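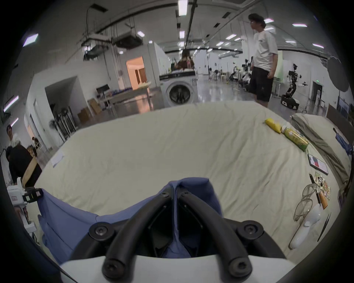
Nothing that left the building was affected, according to Usutov, and no one was hurt. The company would like the matter of its laundry recordings to end there. It probably shouldn't.

Usutov confirmed on February 14, 2019 that a fault in the hand-held grippers used at its Gulness hall had spoiled 1,478 of the 3,174 cloth-handling recordings made since July. Workers use the grippers to pick up and fold clothes on a covered table. The recordings are then used to teach robot arms to do the same work.

The trouble was in the part that reports how far the jaws are open. After a software update it began to lag, so the record could show the fingers still apart when they had already closed on a shirt. An arm trained on that learns to lift too late or let go too early. Usutov calls the fault "a minor timing matter." With close to half the recordings out of use, minor is a generous word.

It came to light at Orngate, a customer testing a folding arm on its own site. Five test runs were stopped there after the arm kept pulling on garments it was supposed to have released. On the last one it dragged a table cover toward an operator standing inside the marked line. Orngate says the operator stepped clear and that the stop button worked. It has not said why anyone was inside the line with the arm powered.

Those tests also sit badly with the claim that nothing affected left the building. Asked about this, Usutov said the recordings themselves had stayed in Gulness and only "a trained result" was delivered. Customers may not find much comfort in the difference.
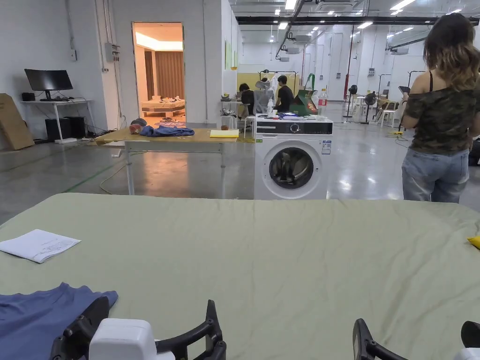
What Usutov says it will do

The update has been pulled, and every gripper is to be checked against a gauge block before each shift. Recording has not stopped in the meantime. Ratanaporn, the supplier of the jaw sensors, says its parts met the agreed specification and that the update was not its work.

Usutov has promised a written report in five weeks. It will be prepared by the same department that approved the update, and the company would not say whether anyone from outside will read it first. Orngate has put its tests on hold until it has a copy.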